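Notebook, Bosham bench, September

Handheld pair, gift box unpacking. Left/right time offset jumped at episode 298 and stayed bad to the end of the block. Recorder raised no warning. Offset before: 2 ms. After: 70 ms. 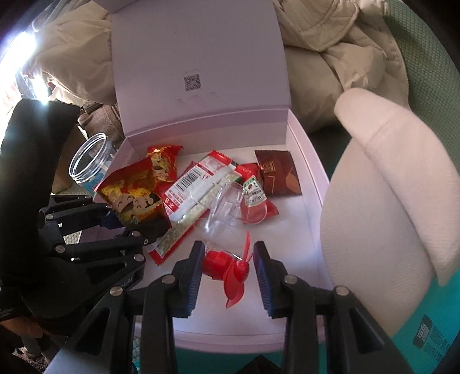
Replayed the block on the Reddy arm at low speed. Left jaw closed late on every pick and the arm pushed into the tray wall until the force limit tripped. E-stop pressed, arm parked. No damage found.

Suspect the sync cable at the Mestau hub. Swapped it, fault not reproduced yet. 298 to 433 quarantined. Do not train on them.

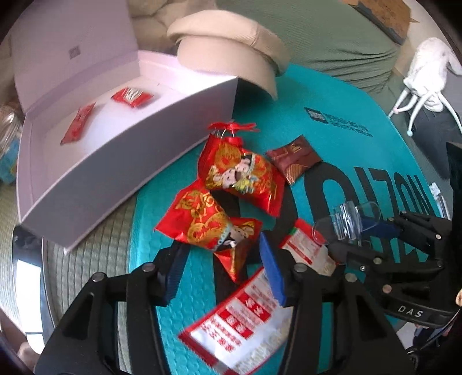 Both grippers at the mat, red snack packets between them.

To do: hard stop in the recorder above 5 ms.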